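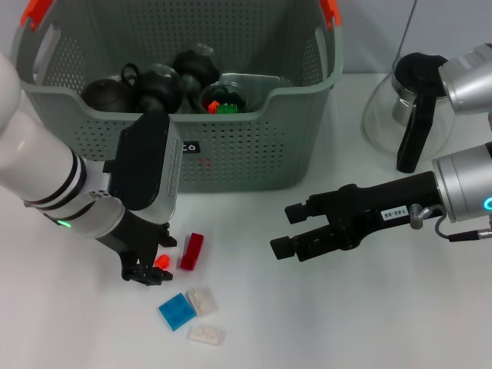 Photo: Ghazal Nikzad

Block Printing on Fabric: The Questions I Get Most

I carve my own blocks and print them on tea towels, tote bags and whatever else will hold still, and my inbox fills up with the same handful of questions. So I finally typed up my answers!

What do you carve?

Soft pink rubber for little things, gray lino for anything bigger than my palm. Rubber cuts like cold butter and it's lovely for beginners, but it squishes if you lean on it, so your straight lines come out a bit fat. My Bakhtiari garden block (the one with all the little squares, everybody asks) is lino, and it took me 13 evenings.

Can I use the same ink I use on paper?

You can, but it'll wash out. Get a proper fabric ink. I use Ditum because the shop in town carries it and the dark blue is gorgeous. Whatever brand you buy, read the jar, some of them need heat to set and some just want a week on the line.

Do I have to wash the fabric first?

Yes, please do! New cotton has a finish on it and the ink sits on top looking sulky. Hot wash, no fabric softener, iron it flat while it's still a tiny bit damp.
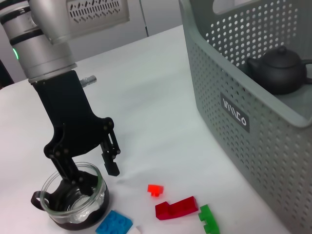

Marcy wrote in to say she skips the ironing and tapes her towels to the table instead, and that her corners line up better that way. I've tried it since and she's right about the corners, though I still iron (I can't leave a crease alone).

Why are my prints blotchy?

Nine times out of ten it's too much ink, or a hard table. Slide a folded towel or a sheet of craft foam under the fabric so the block has something to sink into. Roll the ink out thin until it hisses, then go over the block in two directions. And do a few on scrap first. My first print off any block is always terrible.

How do you get a repeat pattern to line up?

Chalk lines and patience. I mark the back of the block with an arrow so I know which way is up, and then I start from the middle of the cloth and work out. If you start in a corner, every little wobble adds up and by the far side you're leaning like a fence.

How long does a block last?

My oldest leaf has done more than 200 prints and the veins are only now going soft. Wash it in cool water, pat it dry, store it flat. Don't leave it on a windowsill, ask me how I know.

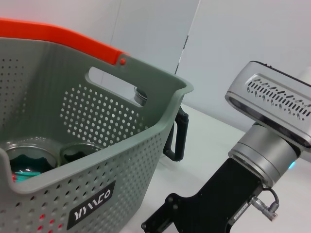 CLURNLEY, 5 March 2026. Adding a couple more, as the beginner class is open for sign-ups and these keep coming up.

What do I need to bring to the class?

An apron and a drawing no bigger than a playing card. Bold shapes, please, no tiny lettering! Blocks, cutters and ink are all here. There are six places.

I'm left-handed, is that a problem?

Not a bit. The Breltum cutters I lend out have a round handle and work either way. Just remember to keep your other hand behind the blade.

Will there be another one?

Yes, in June, and I'd like to do cushion covers for that one if I can find enough plain linen.

Related posts
Carving Your First Leaf
Fixing a Slip of the Cutter
Tote Bags, Round Two
Mixing a Better Green

This site uses cookies to remember your settings. By carrying on you're okay with that.

© Ghazal Nikzad | Contact | Back to top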